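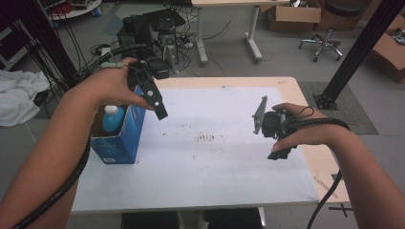

Plekau Hand Grippers (pair, with straps and cables)

The Plekau is a pair of black grippers worn on the hands, so that the people who already know a packing job can show it to the machine that will be sharing it. You strap one to each hand, stand at your usual table and get on with it — bottles, boxes, whatever comes down your way of a morning.

We at Brurnon built them after a long winter with the packers at Fistmont, in Blackburn, who were (quite rightly) worried about being handed a robot and told to keep up with it. Now they do the teaching themselves, 15 minutes at a stretch, and the lifting they liked least has gone to the arm. Iresha Sheikh, who packed there for eight years, looks after the recordings these days and still takes a turn at the table when she fancies one.

The straps are elastic and go over the knuckles. Do them up snugly, but never so tight that your fingers tingle!

Supplied as a pair, with three spare straps. Weight per hand: 31 dag. Orders placed now go out in May.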